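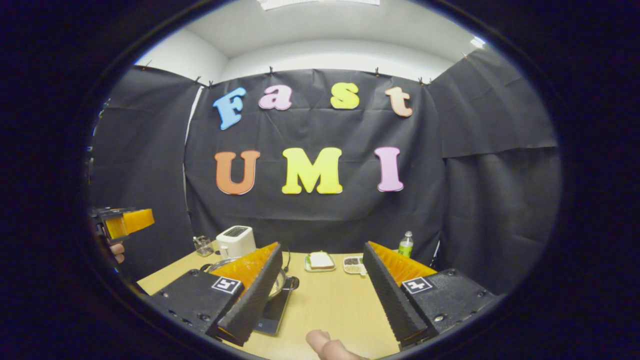

4.2 Talking to actors about small parts

I went into the interviews thinking the supporting cast of Uletti would want to talk about their big scenes, and I was wrong within five minutes. What they wanted to talk about was waiting. Uletti is a low-budget comedy shot mostly in Voncombe, and nearly everyone in it who isn't the lead spends a lot of screen time standing near the lead. I asked each actor to pick a stretch where they had no lines and tell me what they were doing in it. Figure 3 got people chatting. Most of them went straight for the bright orange on the inside of the two fingers, and only afterward noticed the thumb poking up at the bottom between them. One actor laughed and said, "That's me, I'm the thumb." I wrote that down and ended up using it as a label for the rest of the study (sorry, reviewers).

Figure 3. Hand-held gripper with its two fingers spread, and the thumb of the person holding it.

So, a "thumb part" in this paper is a role that the audience takes in late, after the loud stuff has had its turn. I know there's already plenty of good writing on sidekicks and best friends in comedy, and I'm not trying to replace any of it. My interest is narrower. I want to know what the actors themselves think they're doing while somebody else has the joke.

I talked with 20 actors in all, some in person and some by phone. Eilif Sundqvist, who plays the landlord, gave me the longest interview by a mile, and I lean on it pretty heavily here. He told me he had made up a whole back story for the landlord's bad knee, which never gets mentioned in the script. You can see it if you look! He sits down before everybody else in the kitchen scene and gets up last. When I asked whether the director knew, he said, "She knew I was slow. I don't think she knew why."

That kind of private homework came up again and again, though it took different shapes. The two actors who came over from the stage company at Testhorpe treated their quiet stretches as listening exercises and tried to hear every line as if it were new. People with more TV work were a lot more practical about it. They talked about finding a prop early and sticking with it, so the takes would match. One of them folded the same dish towel through an entire argument and told me she still folds towels that way at home.

I should say that my questions probably pushed people toward this sort of answer. If you ask an actor what they were up to in a silent moment, they're going to come up with something, and a few of them may have worked it out right there on the phone with me. I tried to get around that by going back to five of them in May with the same clips and a shorter list of questions. Four gave me more or less the same account. The fifth, who plays the cab driver, had changed his mind completely and now felt he'd been playing the guy as angry. I watched the clip again and I can go either way on it.

The interviews from the earlier feature, Vik, are handled separately in Section 4.3. That cast had a long rehearsal period and this one had almost none, and I didn't feel right lumping them together.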